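About us

Hi, and thanks for clicking on the page every company has and hardly anyone reads. I'm Loïc Marty, and I look after the visitor side of things at Varkel, on top of my regular job writing test tasks for our robots. We're a small robotics shop in Stemham, in the old Renaud button works behind the railroad bridge, and if you've come to one of our open days I'm the person who handed you a sticker and told you where the bathrooms are.

What we do is teach two-armed robots to handle ordinary kitchen stuff. Bowls, cups, jars, loaves of bread, all the things you pick up before breakfast without giving them a thought. We do a lot of it in simulation first, in a made-up kitchen that lives on our servers, and then on the real machine in the back room. Our software is called Ornis. People ask if that stands for something and I have to tell them no, one of the founders likes birds.

We started with 3 people and one rented desk each, and most of the first year went into getting a simulated cup to sit still on a simulated table. (It kept sliding off very slowly. I still think about that cup.) These days we've built up around 3,000 practice tasks in Ornis, some of them very dull and a few that I'm really proud of. Task 587 is everybody's favorite. You ask for the bowl to be moved to the other end of the table without disturbing anything on the way, and it sounds so easy until you're the one driving.

Which brings me to the open day, my favorite part of the year and the reason I keep getting asked to update this page! We run it every February, when Stemham could use something to do indoors. The doors open at ten in the morning and we had 200 visitors last time, plus a very patient dog who waited by the coats.

The morning is talks, and we keep them short. I do the one on what a gripper can and can't feel, and I pass a spare finger pad around so people can squeeze it. After that the big screen goes on and we show the simulated kitchen live, with one of us at the controls. I like this part a lot more than the talks, and so does everyone else. People shout out requests. A kid in the front row wanted the robot to make toast, and an older man wanted to know how it would deal with a wet plate, and that turned into a twenty-minute conversation about friction that I enjoyed more than he did, I suspect.

Then it's your turn. We set up the hand controllers and let anybody over eight have a go at driving the arms. The first thing most people do is open and close the fingers over and over, and that's fine, I did exactly the same on my first day. The second thing they do is swing one arm way too far and lose track of which hand is which. We switch between the views while you drive, so you can look out over the robot's body at the table and then jump to the view down along one gripper. The close one throws people at first. You get the fingers and very little else to go on, and you have to remember where you left the table. My advice is to go slow and flip back to the wide view whenever you feel lost – there's no prize for staying in the close one.

We also have the real robot running in the back room at two o'clock, behind the yellow line. It's slower than the simulated one and louder than you'd expect, and the fan makes a noise like someone blowing across a bottle. Please don't lean on the rail. School groups get their own slot before lunch and can stay on for the driving session if the bus allows.

A few things people ask me every year. Yes, it's free. Yes, you can bring your own questions, the harder the better. No, you can't take a robot home. Parking is in the side yard, and the ramp is at the Renaud Street door, where you'll want to ring the bell twice and then wait a little.

The kitchen session on the big screen, through three of the views we drive with:
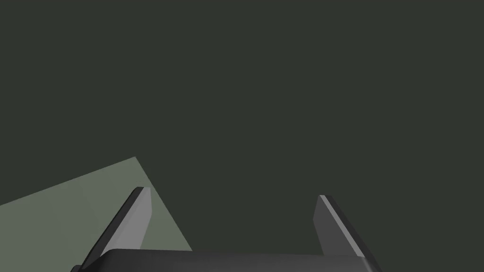
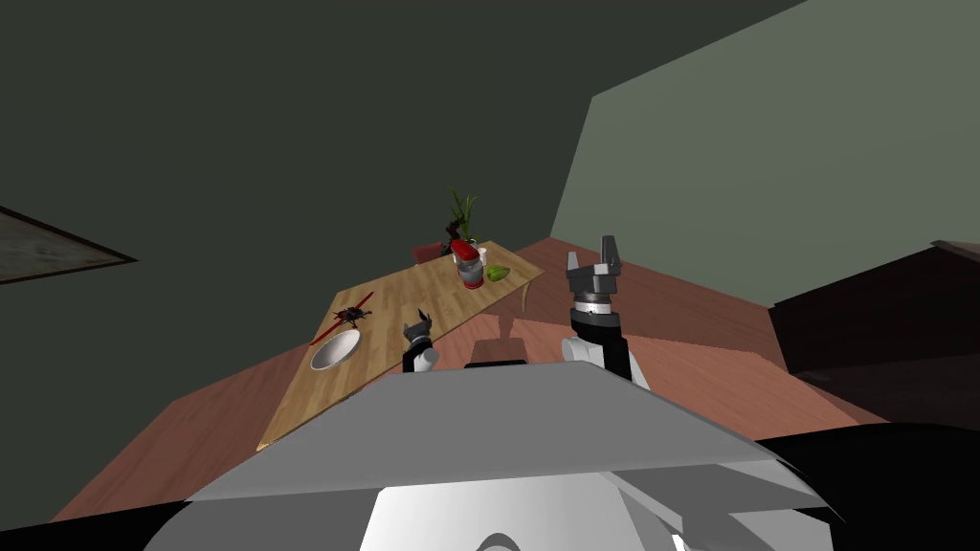
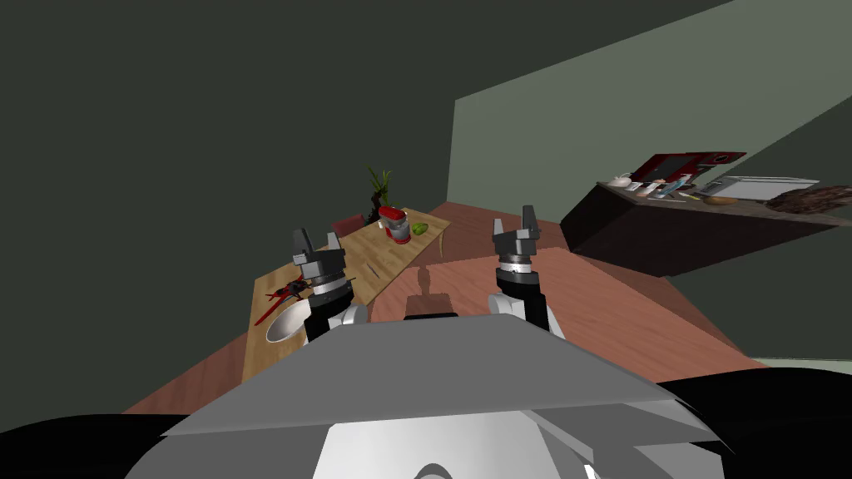 Stemham, February

If you'd like to bring a class, a club or just your nosy uncle, send us a note through the contact form and put "open day" in the subject line so it lands with me. Tell me how many of you there are and whether anyone would like to skip the talks and go straight to driving (no hard feelings). We can usually fit in smaller visits the rest of the year too, in the afternoons, as long as we're not in the middle of moving the back room around again.

And if you come, try the long wooden table with the white bowl at the near end. Bring one gripper in over the bowl, keep the other one well out of the way, and see how you get on. I'll be standing behind you, trying very hard to keep my hands off the controls.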